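Takcombe Robotics Club: Kitchen Table Project Report

Written by the arm team, with help from our advisor, Raphaël Renaud

What we set out to do

Our club has built line followers and sumo bots for years, and they are great fun, but this year we wanted to try something closer to what people might someday want at home. So we picked tidying up a kitchen table! The goal was to have one robot arm pick up toy food and put it where a person asked for it: on the plate, in the bowl, in the colander, or (the hard one) inside the toaster oven.

We named the project Fluseck, after a password one of us mistyped at the first meeting, and the name stuck. The team has eight students, and only two of us had ever programmed an arm before. We split up into a vision group, a motion group and a group in charge of the table itself, which turned out to be a bigger job than we expected.

Setting up the table

We chose a white tabletop so the colors of the toys would stand out for the vision code. The orange slice and the strawberry were easy from the first week. The big plate gave us a lot more trouble. It is so pale that our first program kept losing its rim against the white, and we ended up finding it by shape after the color method failed.

We also learned to watch from straight overhead. From the side, everyone on the team had a different opinion about whether the gripper was over the bowl or in front of it. From the top, there was nothing to argue about.
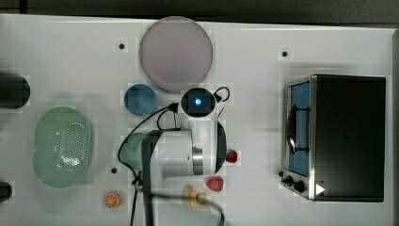 The motion group spent most of its time on reach. An arm that can touch a spot on the table can't always touch it at a good angle, and the places close to its own body were the worst. Food that sat near the links had to be approached almost from behind, and the planner would fold the arm up into a knot and stop. We wrote a small routine we call the Zornasham move – back off, lift, turn the wrist, come down again – and it fixed a surprising number of our problems. It isn't elegant, but we love it.

Cables were the other lesson. They get in the way of the camera, and they can drag light toys along with them. We added a check that compares the view before and after each move, so that if something has shifted, the program looks for it again before reaching. Mr. Renaud had us write that part three times until it was short enough to read out loud.

Our test days

We ran our tests in sets. In each set the arm got a list of spoken-style instructions, such as "put the strawberry on the plate," and a student marked each one as done, partly done or missed. On our best set it finished 19 instructions, and there was a lot of yelling in the room. The oven instructions were the weak spot, and most of our misses came from there. Getting a gripper onto that curved door handle takes a much better sense of depth than our code has right now.

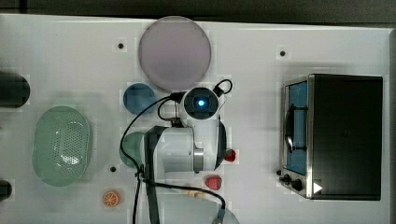 TAKCOMBE, November

We showed Fluseck at the fall open house, and over 5 families stayed long enough to ask to see it go again. Younger kids wanted to give the instructions themselves, so we let them, and they came up with sentences we had never tested. "Feed the bowl" was our favorite. The arm did nothing at all with that one, but we have added it to the list for next term.

What comes next

We want to work on the oven door first. The vision group is reading up on depth, and the motion group wants to try the Zakharchenko grip, a sideways pinch that one of our seniors worked out on paper and named after herself. After that we would like to let the arm handle two toys in one instruction.

New members are welcome, and you don't need to know how to code. We meet after the last bell in the room next to the wood shop.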